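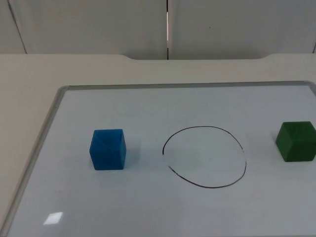 Figure 3. Blue cube, open circle and green cube on the framed whiteboard.

3.2 The circle as a place

In the first part of the study we asked when a drawn line is enough to make people say that a thing is "in" something. A box or a cup has walls, and the word "in" is then easy to accept. A circle on a flat board has no walls and no depth. Still, speakers of English say without trouble that a cube is in the circle, and they say it of lines which are drawn quickly and not very well. The older work on containers, which we discussed in Section 1, uses mostly printed shapes with perfect outlines. We preferred to draw by hand with a thin black marker, as a teacher would do on a board in the classroom.

The circle in Figure 3 is a typical case from the group which we call open circles. It is a little wider than it is tall, and the line leaves a small gap on the left side, on the side of the blue cube. Jana Reuter noted in the pilot phase that people very seldom mention such a gap when they describe the board freely. When the question was asked directly ("Is this a closed shape?"), the answers became slower and also more different from each other. For this reason the direct question was placed at the end of the session in the main study.

The cubes were chosen to be simple. Each has a colour that can be named in one word and a clear orientation, so that the participant may say "the blue one" or "the one that is turned". In Figure 3 the green cube stands at an angle to the viewer, and several participants used this in their descriptions, although we had expected only colour words. We did not correct them.

A total of 49 adults took part, 27 of them in Tremton and the others in Fisitz. A session lasted 20 minutes. After we removed the answers that could not be understood from the recording, 2286 judgements remained. All of them were coded by Rosemarie Buschmann with the Lultonel scheme, which separates "in", "on", "at" and the mixed forms such as "on the board in the circle".

The mixed forms deserve a remark. Participants produced them mainly when the cube stood within the line and hid a part of it. From a low point of view the circle looks like an oval, and its far side can disappear behind the cube, so that the shape must be completed in the mind. This did not make "in" less frequent. The speakers seemed to treat the hidden part of the line as present, and some of them traced it in the air with a finger while they were speaking.
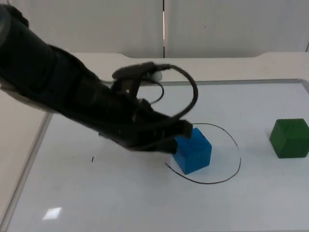 3.3 Edges without a line

A second question concerns regions that have no outline at all. We wanted to know if a difference in tone on a surface can work as a place, in the way that a drawn circle does. 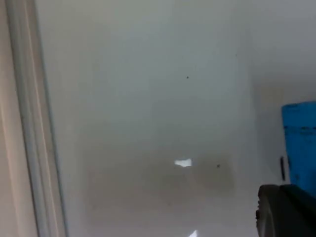
Speakers need some kind of limit before they accept the word "in", but it is not clear how sharp this limit must be. Grube argued in a first draft of the coding manual that every visible difference should count as a region. Our participants did not follow this idea. They spoke readily of a thing "in the circle", but for shaded areas they changed to "on", "near" or "where it gets darker". The broad, darker patch low on the white surface is a good example of the difficulty, as its tone goes over softly into the white and one cannot point to the place where it begins. Two participants may therefore agree that there is a patch and disagree on its size. With the marker line such disagreement was rare, even for the open circles.

We coded these answers separately and do not include them in the comparison of Section 4. A participant who said "on the dark part" was counted as using a region. A participant who said only "on the white" was not, unless a gesture made the meaning clear. Six answers from the Fisitz group stayed undecided after a second coding, and they are listed with their full wording in the appendix.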